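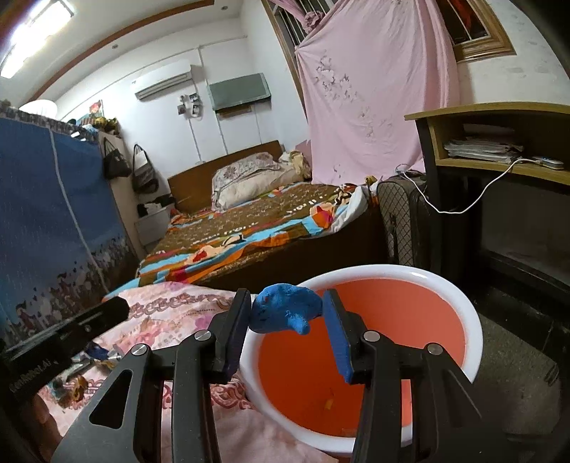

# Dromcombe Glossary of Studio Terms

Bilingual word list (English–German) covering ceramics, modeling and casting vocabulary. Compiled by Pushpa Tyagi and Kalevi Rantala from workshop handouts used in Dromcombe and Hanau.

## Contents

- `terms.csv` — 1,616 entries, one per row
- `variants.csv` — 353 regional spellings, keyed to `term_id`
- `sources.txt` — handout titles and page references

## Fields

| Field | Type | Note |
|---|---|---|
| `term_id` | integer | stable across releases |
| `en` | string | lowercase, American spelling |
| `de` | string | nouns capitalized, article omitted |
| `reviewed` | boolean | true for 839 entries |

## Known issues

Glaze names are under-covered. Plural forms are missing for most compound nouns. Files are UTF-8 without a BOM — older spreadsheet programs may garble umlauts on import.

Send corrections to Poonam Vishwakarma with the `term_id`. Next release: August.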